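報道関係各位

株式会社Mullow

作業台・床境界用ファブリック「Jultora」の受注を11月に開始
濃灰色の細織り生地、幅600ミリメートル、長さは最大3000ミリメートルまで指定可能

株式会社Mullow(以下、当社)は、コンクリート床の作業場、試作室、保管室などで使用する敷き掛け用ファブリック「Jultora」の受注を11月に開始します。Jultoraは、作業台、棚板、搬入品などの上面に敷く、または掛けて使用する濃灰色の織物です。製織と仕上げはSerwood工場、裁断と縁の始末はCuervo縫製所が担当し、検査と出荷は当社が行います。

開発の経緯

当社は従来、作業台用の樹脂シートと、保管品にかける薄手のカバー布を別々の品目として供給してきました。樹脂シートは台面に固定して使うことを前提としており、端部を台の外に垂らす使い方には対応していません。薄手のカバー布は掛け外しが容易な一方、台面に敷いて上に物を置くと位置がずれやすく、部品の仮置きには使いにくいという指摘が納入先から寄せられていました。

納入先への聞き取りでは、同じ場所で両方の品目を併用している例が複数ありました。昼間は樹脂シートの上で部品を広げ、終業時にカバー布をかけるという手順です。置き場所が二品目分必要になること、カバー布の畳み方が担当者によって異なり、翌朝に広げたときの折れ筋の位置がそろわないことが、共通の不満として挙げられました。

Jultoraは、この二つの用途を一枚の織物で扱うことを目標に企画したものです。台面に敷いた状態での仮置き、端部を垂らした状態での使用、保管品への被覆の三通りを想定し、生地の目付、織り密度、縁の構造を決定しました。専用の留め具は付属しません。

生地の構成

生地は経糸、緯糸ともに同色の濃灰色糸を使用した平織りです。織り目を細かくし、表面の凹凸を抑えました。小ねじ、座金、端子などの小物を置いたときに織り目へ引っかかりにくい密度を基準としています。表裏の組織は同一で、どちらの面も使用できます。

色は濃灰色の一色です。企画段階では淡灰色と生成りも候補としましたが、コンクリート床の作業場で試用した結果、いずれも採用を見送りました。淡灰色は床との明度差が小さく、布の端の位置が見分けにくいという評価でした。生成りは端の位置は明瞭であったものの、粉じんや油分による変色が早い段階で目立ちました。濃灰色は、明るい灰色の床に対して端の線が判別しやすく、日常的な擦れ跡も比較的目につきにくいという評価を得ています。

仕上げは湯通しと幅出しのみで、樹脂による表面加工は行っていません。このため、畳んで保管した後に広げると、折り目に沿って浅いしわが残ります。しわは敷いた状態で使用するうちに徐々に緩みますが、完全には消えません。平滑な面が必要な工程には従来の樹脂シートを推奨します。

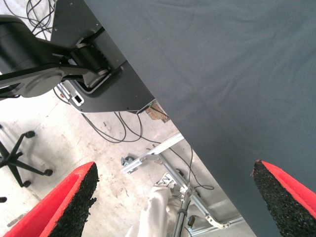

縁の始末には三つ折り縫いを採用しました。折り幅は全周で同一とし、縫い目は折り山から3ミリメートル内側に通しています。耳をそのまま残した試作品では、長辺に波打ちが生じ、台の端に沿わせたときに直線が出ませんでした。三つ折りとしたことで長辺の直線性が保たれ、端部を斜めに垂らした場合にも縁が巻き込みにくくなっています。

角部は額縁仕立てとし、布の重なりが一か所に集中しない構造です。試作初期には角部に当て布を付けた仕様も検討しましたが、畳んだときに当て布の厚みで山ができ、積み重ねると荷崩れの原因になるため廃止しました。

寸法と公差

幅は600ミリメートルの一種類です。これは当社の作業台用樹脂シートと同じ幅であり、既存の台面にそのまま置き換えることができます。長さは受注時に指定を受けて裁断し、最大は3000ミリメートルです。これを超える長さについては、縫い継ぎによる対応を行いません。継ぎ目に段差が生じ、小物の仮置きに支障があるためです。

寸法は、仕上げ後の生地を平らな検査台に広げ、張力をかけない状態で測定します。幅は両端と中央の各位置、長さは両方の長辺で測定し、測定値を出荷票に記載します。左右の長辺に差がある場合は、再裁断の対象とします。

水洗いによる収縮は経方向に大きく、緯方向では小さくなります。納入前に一度湯通しを行っているため、初回の洗濯で生じる収縮は抑えられていますが、ゼロではありません。台面と同寸で使用する場合は、長さに余裕を持たせて指定してください。収縮率の測定値は、製織ロットごとの試験成績書に記載します。

試用の結果

受注開始に先立ち、納入先の協力を得て試用を行いました。試用に供した布は合計1158枚で、用途は台面への敷設、棚板への敷設、保管品への被覆に分かれます。床はいずれもコンクリートで、塗装のない箇所、汚れや擦れ跡のある箇所を含みます。

台面への敷設では、部品を置いた状態での横ずれが主な評価項目でした。薄手のカバー布と比較して、ずれの報告は減少しました。ただし、鏡面に近い金属天板の上では、手前に引く力に対して布が動く例がありました。このような台面では、布の奥側を台の縁から垂らして使用するか、滑り止めシートを下に敷いてください。滑り止めシートは当社の既存品が使用できます。

端部を垂らす使い方では、垂れ下がった縁と床の間隔が課題となりました。縁が床に触れる長さで使用した場所では、床面の粉じんが三つ折りの内側に入り込み、洗濯後も残る傾向が確認されています。また、床にケーブル類を配している場所では、布の縁がケーブルに重なると、引き回しの経路が見えなくなるという指摘がありました。この結果を受け、取扱説明書には、垂らした縁を床に接触させないこと、ケーブルの上に布を重ねないことの二点を明記しました。

棚板への敷設では、奥行きの浅い棚で布が余り、手前に折り返して使用した例が多く見られました。折り返し部に物を載せると段差で傾くため、当社では折り返しを奥側とする敷き方を標準としています。

保管品への被覆では、突起の多い品物にかけた場合の摩耗を調べました。平らな部分の損耗はわずかでしたが、金属の角に当たる部分では糸の毛羽立ちが先行しました。角のある品物に長期間かける場合には、当て紙や段ボール片を角と布の間に挟むことで、毛羽立ちの進行が遅くなります。使用後の段ボール片は湿気を含みやすいため、布を畳む際に取り除いてください。

洗濯と保管

Jultoraは水洗いが可能です。中性洗剤を使用し、漂白剤は使用しないでください。脱水は短時間とし、脱水後は速やかに広げて、長辺を水平にした状態で陰干しします。タンブル乾燥は収縮としわの定着を招くため行えません。

油分が付着した場合は、洗濯の前に乾いた布で押さえて吸い取ります。強くこすると織り目の奥に油が入り、しみの輪郭が広がります。切粉や金属粉は、水洗いの前にブラシで払い落としてください。払い落としは織り目に沿って一方向に行います。

保管は、芯に巻く方法と畳む方法のいずれでも構いません。折れ筋を避ける場合は巻き保管が適しています。巻き取り用の紙管は別売りで、布の幅に合わせた長さのものを用意します。畳む場合は、長さ方向に半分、さらに半分と折り、最後に幅方向へ折る順序としてください。逆の順序では、長辺の縁に斜めの折れ筋が付きやすくなります。

しわが目立つ場合は、当て布をした上で中温のアイロンをかけます。縁の三つ折り部分は生地が重なっているため、平らな部分より時間を要します。蒸気の使用に制限はありません。

アイロンを使用できない作業場では、霧吹きで軽く湿らせ、平らな台の上で手のひらで中央から端へ伸ばし、そのまま乾かす方法でも浅いしわは軽減します。湿った状態で部品を載せないでください。

敷設の手順

台面に敷く場合は、あらかじめ台の上の粉じんを拭き取り、布を一方の短辺から広げます。長辺を台の手前の縁に合わせ、中央から左右へ空気を逃がすように整えます。しわを引き伸ばすために強く張ると、張力が抜けた後に長辺が台の縁から後退します。軽く整える程度にとどめ、残ったしわは使用中に落ち着くのを待ってください。

布の一部を台の外に垂らす場合は、垂らす辺を先に決め、反対側を後から合わせます。斜めに垂らすと縁の位置が場所によって異なるため、通路側に面する台では、縁を通路と平行にしてください。通路側の垂れは短くし、脚や台車に触れない長さで使用します。

保管品にかける場合は、品物の上で布を引きずらず、片側から持ち上げてかけます。外すときも同様に、持ち上げてから移動してください。引きずりは毛羽立ちの主な原因となります。

製造と検査の体制

製織はSerwood工場の既設の織機で行います。織り上がった生地は同工場で湯通しと幅出しを行い、巻き取った状態で一晩置いた後、Cuervo縫製所へ送ります。巻き取り直後に裁断すると、生地に残った張力が裁断後に抜け、長辺が内側に湾曲することが試作で確認されたためです。

Cuervo縫製所では、受注ごとの長さに合わせて裁断し、四辺の折り込み、角部の額縁仕立て、縫製の順で加工します。糸は生地と同系の濃灰色を使用します。縫製後の返し縫いは短辺側に配置し、台の手前に来る長辺には糸端が出ない構成としました。

当社での受入検査は全数を対象とします。検査項目は、寸法、縁の直線性、縫い外れの有無、織りきずの有無、色差の五項目です。織りきずについては、表裏のいずれか一方にのみ現れるものも不合格とします。両面使用の製品であり、片面のみの合格判定を設けていません。

色差は、初回ロットから切り出した基準布との目視比較で判定します。比較は同一の照明の下で行い、織り目の方向をそろえて基準布と並べます。同時に発注された複数枚は、原則として同一ロットから出荷します。追加発注では、基準の範囲内で色に差が生じる場合があります。

縫製仕様を担当したCuervo縫製所のHeriberto Cuervoは、次のように述べています。
「今回の仕様で調整に最も時間を要したのは長辺の縁です。折り幅を広げると直線は出やすくなりますが、縁が厚くなり、台の角で浮きます。狭くすると浮きは減りますが、洗濯後に波打ちます。現在の折り幅は、洗濯を繰り返した試料を台の角に掛けて比較し、決定しました。角部については、畳んで積んだときの高さを見ながら、重なりを減らす方向で修正を重ねています」

既存品の扱い

作業台用樹脂シートは、Jultoraの受注開始後も供給を継続します。液体を扱う工程、平滑な面を必要とする工程については、引き続き樹脂シートの対象用途とします。Jultoraには撥水性がなく、こぼれた液体は生地を通って台面に達します。

薄手のカバー布は、在庫がなくなり次第、供給を終了します。定期契約の納入先には、切り替えの時期と寸法の対応を個別に連絡します。現在使用中のカバー布をJultoraに置き換える場合、重量が増えるため、高所の棚での掛け外しについては作業手順の見直しをお願いします。

使用上の制限

Jultoraは防炎製品ではありません。溶接、研削など火花の発生する作業、ヒーター等の発熱体の周辺では使用しないでください。また、静電気対策品ではないため、静電気による損傷を受ける部品の取り扱いには使用できません。帯電防止仕様については、導電糸の織り込みを含めて検討していますが、発売の予定は決まっていません。

通気口や排熱口のある機器にかける場合は、電源を切り、機器の温度が下がったことを確認してください。稼働中の機器への被覆はできません。床の敷物としての使用、車輪や台車の通過する場所での使用も想定していません。

床面に置いた品物を覆う場合、コンクリート床からの湿気が布の内側に滞留することがあります。定期的に布を外して換気し、布の裏面に湿りがある場合は乾かしてから再使用してください。

受注方法と納期

受注は当社営業窓口で受け付けます。注文書には、長さ、枚数、保管用紙管の要否を記載してください。幅と色の指定は不要です。長さはミリメートル単位で指定できますが、同一注文内に複数の長さが含まれる場合は、長さごとに行を分けてください。

注文の締め切りは毎週月曜日の正午とし、締め切り後に到着した注文は翌週分として扱います。納期は枚数と長さの組み合わせにより異なるため、注文確認書で回答します。裁断後の長さ変更と取り消しは受け付けられません。

価格は長さと枚数に応じた見積もりによります。生地見本は、切り見本と、角部の仕立てを確認できる縫製見本の二種類を用意しています。縫製見本は貸し出しとし、確認後に返却をお願いしています。

製品概要

品名:Jultora
用途:作業台および棚板への敷設、保管品の被覆
組織:平織り、表裏同一
色:濃灰色
幅:600ミリメートル
長さ:受注時指定、最大3000ミリメートル
縁の始末:三つ折り縫い、角部は額縁仕立て
縫い目位置:折り山から3ミリメートル
洗濯:水洗い可、漂白不可、タンブル乾燥不可
付属品:取扱説明書、出荷票
別売り品:保管用紙管、滑り止めシート
受注開始:11月

本件に関するお問い合わせ
株式会社Mullow 資材事業部 Jultora担当
寸法の選定、試験成績書の請求、見本の貸し出しについても同担当で受け付けます。

本資料に記載の仕様は発表時点のものです。改良のため、予告なく変更する場合があります。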